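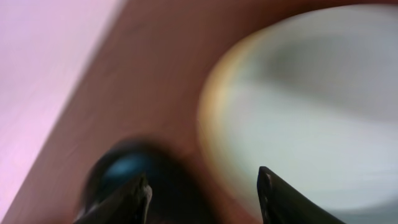
Who can use the new legal help desk in Vinddale? Any worker hurt on the job in the town, with or without a lawyer.

Talavera Legal opens the desk in April at its Urnunora office. The first talk is free.

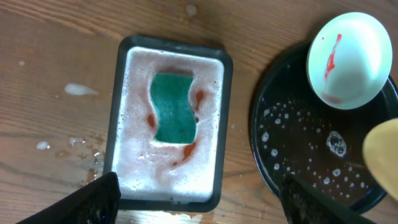
According to Vurkach Tenants and Workers, many injured people miss the filing date and lose their claim.

The firm closed 734 injury cases last year — most of them without a trial.

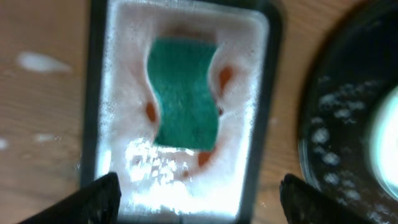 Sponge tray with soap foam.

Two lawyers will be at the desk from 10 a.m. to 4 p.m.

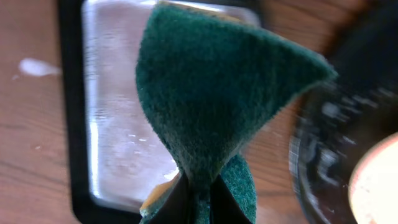

How to Book
Call or visit the Urnunora office.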